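When the Right Hand Let Go: Fault Report on the Bathroom Tidying Task

Team Clivano: Osvaldo Caldeira and Mervin Chisholm
22 March 2022

What we were trying to do

Our project was to get a humanoid to tidy a small bathroom by teleoperation, with one of us steering and the other on the stop button. We loved this task from the start! A bathroom corner is tight, the counter is low for the robot, and every object is a different shape. By the end of February we had 13 clean runs in a row and were feeling pretty great about it.

What went wrong

On the next run the robot was lifting a cup when the right hand opened by itself. The cup dropped into the sink, bounced once and stayed in one piece. Mervin hit stop right away. Then the hand closed again, after the stop — and that second part is what worried us, so most of this report is about it.

We logged error 1257 (hand link timeout) on the right side only. The left hand kept its position the whole time.
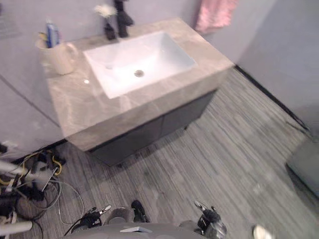 Our first guess was the grip force. We lowered it, raised it again, and spent two evenings learning a lot about cups and nothing about the fault. Osvaldo then asked what was different about that corner compared to our practice table. To reach over the counter, the robot has to lean and turn its wrist much further, and that pulls on the hand cable.

How we tested it

We moved away from the counter and worked over open floor so nothing could fall far. We held both arms out in front, turned only the right wrist, and watched the Khalaf log on the laptop. In 11 wrist sweeps the link dropped 4 times, always near the end of the turn. It was so satisfying to finally make it fail on purpose! With a longer cable and a looser clip, the same sweeps gave no dropouts.

The closing after stop was our own mistake. Our script saved the last grip command and sent it again when the link came back, without checking whether stop was active. It now clears the saved command first.

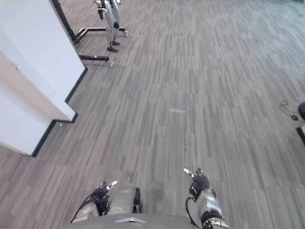

What we changed

Longer hand cable on the right side, with slack left at the wrist.
Stop now clears every waiting hand command.
Wrist sweep before each session, both hands, log open.
Fingers stay out of the grippers until power is off, even after a stop.

We still want to repeat the test on the left hand, which has the old cable length. Mervin is writing the sweep up as a short script so the next team can run it on their first day.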